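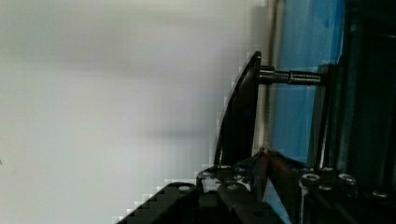
The quote from Julholm came to $2315 for the second arm, plus $335 for a spare gripper. Tegwen Lewis read it twice and put it face down on the bench.

"We had the money in December," she said.

"In December we bought the compressor," said Yasir Rizvi.

Sudside made soap dishes and drain covers, and one arm had been enough until the Major order. Now they owed Major 112 cases in 30 days. Tegwen had worked it out on the back of a packing slip. With one arm running both shifts they would make it, if nothing broke.

"What does Wutska want for theirs?"

"Less. But the mounts don't match, so you buy the plate too." He found the page and slid it over. "And it ships from overseas – add three weeks."

She looked at the plate price and crossed it out.

"Just the gripper, then," she said. "If the old one quits, we swap it and keep going."

"And the arm?"

"Ask them how long they'll hold the price."

Yasir went to the office to call. Tegwen got out the hex keys and started on the screws, one at a time, writing each size in the margin of the quote.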